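衣柜大扫除这件事,我们Brelleck终于办成了

小区公告栏上贴了快一个月的那张“换季整理互助”通知,这周总算有了下文!我是住在Brelleck小区东边那排的,平时给小区的网页写点零零碎碎的消息,这回轮到写这个,我可高兴了,因为我自己家也报了名,床上现在还堆着东西呢(写完这篇就去收,真的)。

先说正事。这次活动一共有16户报名,比去年秋天那回多了不少。规矩跟上次差不多:每家先自己把衣柜和床底下的东西翻出来,分成留的、送的、修的,留的叠好收回去,送的装袋,修的单独放一边,扣子掉了、拉链卡了的都算。装好的袋子送到Lund路口那间活动室,上午十点以后就有人在,晚饭前关门。目前活动室里已经收了50袋,门后面那一排架子都塞满了,后来的就只好先靠墙摞着。

我去活动室转了一圈,收得最多的还是冬天的东西,大衣、毛衣、厚被子,还有一大包围巾,不知道是哪家的,颜色一条比一条鲜艳,我差点当场领走一条。小孩的衣服倒是少,听说大家都是直接在楼道里就送掉了,根本轮不到进袋子。也有人送来窗帘,通知上没写收不收窗帘,最后还是收下了,洗干净的就行。

需要修补的那部分,由Kodlow裁缝铺接手。就是菜场拐角那家小店,门口挂着一串线轴的。他们答应给小区居民优先排,换扣子、缝开线当天能取,换拉链要等4天。我问了一句黑色衣服能不能也当天取,店里说黑色最费眼睛,得趁白天做,下午三点以后送去的就排到第二天了。所以家里有黑衣服要补的,早点去!

说到黑衣服,我得多啰嗦几句,因为这是我这几天听到抱怨最多的一样。深色的大件衣服往床上一铺,灰啊毛啊全显出来了,叠的时候领子在哪儿、袖子在哪儿,看半天都是一团黑。我家那件也是,翻过来翻过去,以为找到了袖口,结果是下摆。后来跟邻居们交换了一圈心得,大家的办法其实挺像的:先找领子。领子那一圈有缝线,有一道边,摸得出来,把它找着了,整件衣服的方向就有了。再把肩膀那两个角拎起来抖平,剩下的就好办了。还有就是别在深色床单上叠,铺在浅色的上面,衣服边儿一眼就看清楚了。

被子毯子这些大件呢,先叠好摞在床的一边,给衣服腾出地方来。有人说应该先叠衣服再叠被子,我不同意,被子不归拢,床上哪还有地方摊衣服呀。当然各家的床大小不一样,您家要是床特别大,那随您。
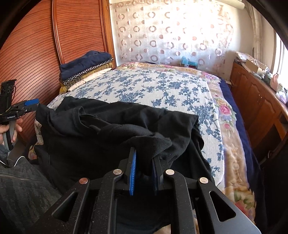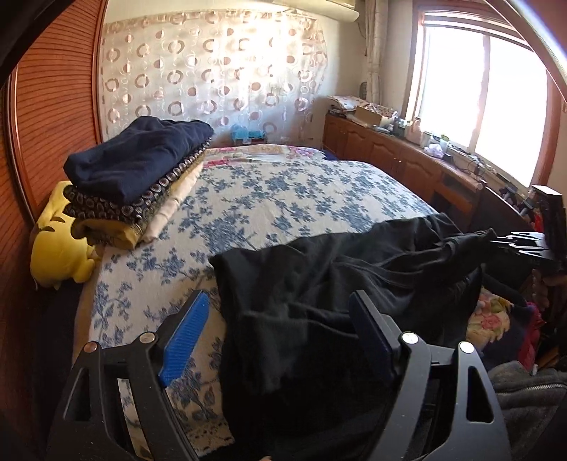
两张里都有那件摊在床上的黑色大件衣服;后一张的左边,叠好的被褥摞得高高的,最上面是藏青色的厚毯子,旁边还有一只黄色的毛绒玩具。

再说收纳袋。这次活动室门口摆了一批Rakeo的收纳袋,是小区统一买的,每户可以领,先到先得,今天早上我去看的时候还剩11个。袋子有提手,装厚毯子正合适,装大衣的话我建议别塞太满,我第一次贪心,塞了两件大衣加一条毯子,拉链拉到一半就再也不动了,只好全部倒出来重来一遍,白忙了一个晚上。领的时候在门口本子上写一下门牌号就可以,不用交钱。没领到的也别着急,说是下个月初还会补一批,到时候我会在网页上再发一条。

另外有几位邻居让我帮忙问的事,一并写在下面。

送出去的衣服要不要洗?要的,洗干净晾干再装袋。去年就有一袋是潮的,捂了好几天,一打开那个味道啊,我现在还记得。

毛绒玩具收不收?收,跟衣服分开装,袋子外面写上“玩具”两个字。太旧的、开线露棉花的就别送了,想修的也可以拿去Kodlow问问,店里说小的玩具也接,价钱看东西大小。

床单被套成套的最好用夹子夹在一起,别散着放。活动室里现在有好几条单独的床单,怎么也找不到配套的枕套,如果您回家发现少了一条,可以过来认领。枕头这次不收,别再往这边抱了,昨天门口又放了两个。

鞋子也有人问,这次不收,等五月那次跳蚤市集一起办。市集的摊位还没开始登记,具体哪天也没定下来,有消息了我再写。

还有一个小提醒,往活动室送袋子的时候请走Lund路那边的门,后门正在刷漆,我昨天没看见牌子,外套袖子上蹭了一道白的,这下好了,我自己也得去一趟裁缝铺隔壁的干洗店。

活动室这次开到月底,想来搭把手分袋子的,直接过去就行,不用提前打招呼,自己带个水杯,那边有热水。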